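위영숙
15/06/2022

책상 위 종이류 정리 기준을 이번에 다시 잡았다. 대상은 티슈와 냅킨. 물티슈는 뚜껑 밀폐 문제가 따로 있어서 제외한다. 이어서 쓴다.

우선 깔개. 검은 천 바탕에 푸른 산과 밤하늘이 인쇄된 것을 쓴다. 무늬 있는 천은 물건 놓는 자리를 말로 지정하기 쉽다. "산 그림 위", "그림 바깥"이면 전달이 끝난다. 단점은 먼지. 검은 바탕에 흰 종이 보풀이 붙으면 바로 눈에 띈다. 점착 롤러를 세로로 한 번, 가로로 한 번 굴린다. 젖은 걸레는 보풀을 뭉치게 하므로 쓰지 않는다.

포장 형태별로 보면, 소프트팩은 눕혀 쓰는 쪽이 낫다. 세우면 내용물이 줄면서 허리가 꺾이고, 꺾인 자리에서 비닐이 먼저 찢어진다. 눕히면 높이가 낮아 서랍에도 들어간다. 냅킨은 접힌 상태 그대로 옆에 따로 둔다. 티슈와 겹쳐 쌓으면 아래쪽 것을 꺼낼 때 위쪽이 같이 밀린다.
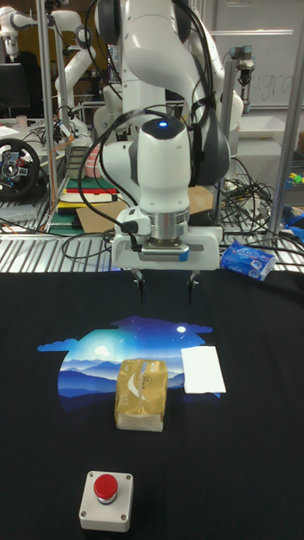

냅킨을 티슈 대신 써도 되나?
용도가 다르다. 입가나 식기를 닦을 때는 냅킨, 코를 풀거나 안경에 묻은 물방울을 찍어낼 때는 티슈. 냅킨은 대체로 결이 거칠어서 얼굴에 반복해서 쓰면 피부가 쓸린다.

매수 얘기. 우리 집 재고표에는 Kalley 소프트팩 62매, Hilgate 상자형 166매로 적혀 있다. 한 매가 몇 겹인지는 별도 칸에 쓴다. 둘 다 2겹이다. 겹수를 빼고 매수만 비교하면 단가 계산이 틀어진다. 매수에 겹수를 곱해서 비교할 것.

전영아 님이 상자형과 소프트팩 중 어느 쪽이 오래 가느냐고 물었는데, 소비 속도는 포장보다 위치의 영향이 컸다. 손 닿는 곳에 두면 빨리 준다. 10월에 팔걸이 옆에서 선반으로 옮긴 뒤로 교체 주기가 길어졌다. 정밀하게 잰 값은 없다.

상자형은 한 장이 입구 위로 나와 있어야 다음 장이 따라 올라온다. 새 상자를 열 때 첫 장을 급하게 당기면 여러 장이 뭉쳐 나오거나 입구에서 찢어진다. 첫 장은 가운데를 집어 수직으로 천천히. 뽑은 뒤 다음 장이 안 올라왔으면 손가락 두 개를 넣어 맨 위 장의 접힌 모서리를 찾는다. 바닥을 두드려도 소용없다.

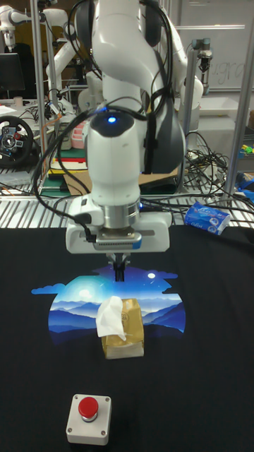
금색 티슈, 산 그림 위. 한 장 나와 있는 상태.

여분은 사용 중인 것과 분리해서 뒤쪽에 둔다. 포장 색이 다르면 구분 표시가 따로 필요 없다. 같은 색만 있을 때는 바닥면에 개봉일을 적는다. 유성펜은 금속성 코팅 위에서 잘 번지므로 마스킹테이프를 붙이고 그 위에 쓴다.

습도. 종이는 습기를 먹는다. 싱크대 하부장 보관은 권하지 않는다. 비닐을 뜯지 않은 묶음이라도 냄새는 밴다. Flendine 수납함을 써 봤는데 뚜껑이 깊어서 상자형을 세우면 닫히지 않았다. 소프트팩 전용으로 돌렸다.

구매 시점은 여분이 하나 남았을 때로 고정. 할인 때 많이 사두는 방식은 작년에 그만뒀다. 222매짜리 대용량도 한 번 샀다가 거치대 폭에 안 맞아 결국 눕혀서 다 썼다. 사기 전에 상자 긴 변부터 잴 것.

거치대 치수는 다시 재서 이 글 아래에 붙이겠다.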